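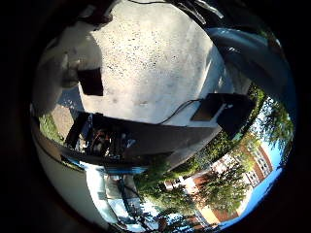

*Fig. 1. Wrist camera view, taken outdoors. Speckled surface at the top, dark panel and cable across the middle, buildings and trees lower right.*

**Unit 6: Setting up and looking after the wrist camera on the outdoor arm**

Notes by Guilan Fang. Practical sheet by Boyang Fang, handed out separately.

The Irkero arm is used outdoors from October onwards, so most of the faults you meet will come from dirt, cable movement or poor light. This unit covers the wrist camera and its wiring. The gripper fingers and the base were covered in Unit 5.

## What the lens shows

The wrist camera has a very wide lens. The usable picture is a circle and the corners are black. Straight edges bend, more so towards the rim, and in Fig. 1 the brick building leans over although it is upright on the ground. Do not try to judge from the raw picture whether the camera is mounted square. Use the target board.

Look also at the light. The pale surface in Fig. 1 is partly in shadow, with a sharp line between the shaded part and the sunlit part. The automatic exposure can settle on either one. For inspection work we lock it on the brighter part and accept that the shade goes dark.

## Before power-on

1. Arm parked, key out, key in your pocket.
2. Wipe the lens with a dry cloth. No spray.
3. Check the camera bracket for play by hand. If it moves at all, tighten both screws and redo the calibration.
4. Follow the camera cable from the wrist back to the first clip. It needs a loose loop at the wrist joint and no twist.
5. Look for grit in the joint gap. Brush it outwards.

A cord that crosses in front of the lens, like the thin dark one over the bright surface in Fig. 1, should be noted on the sheet every time, with the arm position. Cords shift as the wrist turns, and a position that is clear at rest may not be clear at full reach.

## Calibration

The target board is the one marked Hurkura, kept in the long drawer. Set it level and move the arm through all 37 poses in the stored routine. Keep the board out of direct sun - glare on one corner is enough to spoil a run. The routine rejects blurred pictures by itself, but you still have to look through the ones it keeps.

Save the result under the arm's name and your initials. Do not overwrite the previous file.

## Telling dirt from texture

Small dark specks in the picture may be on the lens or on the thing you are looking at. Turn the wrist a little and compare two pictures. Marks on the lens stay put in the circle. Marks on the work move with it. Do this test before you clean anything, and write down which it was.

## Service intervals

| Job | When |
|---|---|
| Lens wipe | Every session |
| Bracket screws | Every session |
| Cable clips | Every 62 running hours |
| Full calibration | After any bracket work |
| Replace wrist cable | Every 1,000 running hours |

Running hours are on the second page of the controller menu. The cable figure is our own, from the arms at Fevdale. Jurčo replace theirs later, but their arms are kept indoors.

## For the practical

Bring the sheet, a soft brush and the small hex key set. You will work in pairs, one at the arm and one at the controller. Swap over after the calibration run.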